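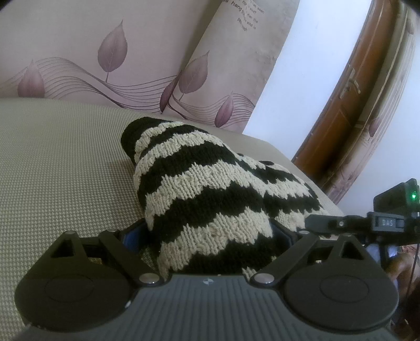

## 4. Setting up the hand-held gripper for soft items

Work through this section after the link arms are on and before you record anything you plan to keep. The Vunell notes claim the jaws need no adjustment for fabric. I built mine from their drawings and don't believe it, so check for yourself.

1. Leave the power off. Close the jaws slowly by hand and watch both link arms. They should move together. If one lags, back off its fastener a quarter turn and try again.
2. Look at the blue inner faces of the jaws. Wipe off lint and stray yarn with a dry cloth.
3. Lay a knitted item on a padded surface. Bunch it up a little. A flat sweater sleeve is a poor first test, whatever the forum says.
4. Bring the open jaws in low, one on each side of the fold, and stop before they touch the padding.
5. Close until the knit just starts to squeeze. Lift a hand's width, hold, and put it down again.
6. Repeat at three spots on the item, including one near an edge.

**Caution:** Keep your free hand away from the link arms. The gap beside the ridged plate closes faster than you expect.

**Note:** Loose knits catch on pin heads. If a stitch snags, open the jaws fully and free it with your fingers. Pulling back on the tool will cost you a sweater - I am down one already.

### 4.1 Grip limit

The default limit is 65. Rutilio Robles swears by it, but he tests on cardboard boxes. For knits I start at 33 and have never needed more than 51. These are controller units and they don't convert to anything useful, so don't compare them with numbers from a different build.

Change the limit with the jaws open, save, then restart. The menu says a restart is optional. Mine went back to the old value twice in September without one.

### 4.2 Rechecking the fasteners

The drawings promise 3000 cycles before the fasteners need attention. I have seen no test behind that figure. Check them at the start of each session, and mark each head with a dab of paint so any movement shows. If a mark has shifted, tighten the fastener and repeat steps 1 to 5.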